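Buy the Kitchen Last

Every spring our department at Feltport gets a budget form with one line that says "equipment," and every spring somebody writes a robot on it. I love that line. I have written a robot on it myself. This year I would like us to fill in the form in a different order, and I'm going to argue for it with all the cheer of a person who has just spent a winter of evenings watching a simulated arm work in a simulated kitchen.

The plan at Suleo, our partner on the home-tasks project, was to build a test kitchen first. Real cabinets, real appliances, plumbing, the works. Marleny Chambi, who keeps our purchasing sheet, had 59 items on it before anyone had asked which of them the arm would need to touch. She put the question to us on a Monday and the room went quiet, and then it got very lively indeed!

So we started with rendered kitchens. We can change a cabinet column or shift a counter before lunch, and run the same task 300 times without paying for a single hinge. You learn funny, practical things this way. You learn how much floor the base wants, and how a wrist view that made sense over an open counter turns into a puzzle once it's tilted up against a wall and a piece of furniture. Those are purchasing facts. They tell you what reach to ask for and how many cameras to put in the quote.
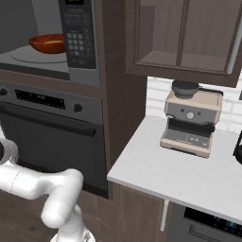
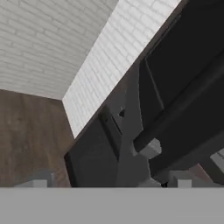 Two simulated views from the kitchen work: the arm near the microwave and espresso machine, then the gripper's view toward white brick and dark furniture.

After those evenings the sheet dropped to 17 items, and I think it's a better sheet. The second oven went. A spare set of fingers went on, and so did a second camera mount, which had never been on anyone's list. The budget for people's time went up too, and I'd defend that increase before any other number on the page. Somebody has to build those scenes, check them, and fix the cabinet door that swings through the wall.

I know the objection, because my friends at Patwary make it every time we have coffee. Rendered wood doesn't have a sticky drawer. A rendered bowl weighs what you tell it to weigh. They're right, and a team that never buys hardware is going to be surprised by its first real kitchen. We still need the arm, and I still want it (badly). The Gurine quote is in my inbox with an 84-day delivery window, and I reread it more often than I should.

But look at what that window gives us. That's close to three months in which we can find out where the base should be bolted, how high the counter should sit, and whether the dishwasher needs to be a working one. I'd like the budget form to have a line for that stretch, with hours and computing costs in it, placed above the line for cabinets. Marleny has already drafted the wording. If you sit on the spring review, please read her version before you reach the robot.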